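Threads > Small Home > Table Talk

June, by the Whitcombe Table

1/ OK, I have to talk about placemats. I've eaten at a bare table for most of my adult life and thought that was just how it went. Then I put down one slatted mat and now I look forward to lunch??

2/ Some background: the old table was dark and huge and covered in mail. The new one is pale wood with a straight grain, and I love it so much I was scared to put a plate on it. First week, I ate on the couch to protect it. Silly, I know.

3/ So I went looking for mats at the Irkent market. I gave myself a limit of 20 dollars and came home with two and enough change for a peach. The peach was great too, by the way.

4/ I'd been thinking cloth, but cloth and me don't get along. I spill tea, I forget, it stains, I feel bad. Slats you just wipe! And they roll up, so both of mine live in the drawer with the wooden spoons.

5/ Color was the hard part. I stood there forever with a blue one in one hand. Went with gray and white because my rug is gray and my plates are white, and it all sort of hangs together without trying. The blue one was lovely though, and I still think about it.

6/ Size check for anyone measuring at home: my plates are 26 cm across and the mat leaves me room on both sides for a fork and a knife. If you have those giant dinner plates, take one along to the store. I mean it, carry the plate in. I did!

7/ Several of you asked how I set the mat. I push it well back first, get the plate down in front, then slide things around until it feels right. Two hands on the plate, one on each side. I've chipped enough rims doing it one-handed while holding a glass. 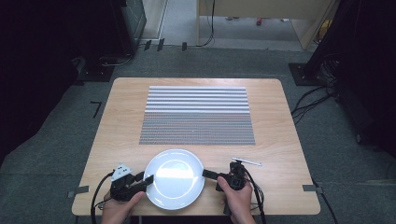

White plate, striped mat, pale wood. My favorite combination right now.

8/ Look at how the light runs right across the middle of that plate! Plain glossy white gets called boring and I will argue about it all day. Tomatoes on it, toast on it, anything.

9/ Also love that the stripes change along the mat, wider and brighter at the top and then really fine lower down. I turn mine around depending on my mood, and yes, I do have placemat moods now.

10/ Next up is bowls. I have my eye on a Dririk set with a low rim, and if anyone has used them for soup please tell me how they hold up. Pictures of your own tables very welcome in the replies, crumbs and all!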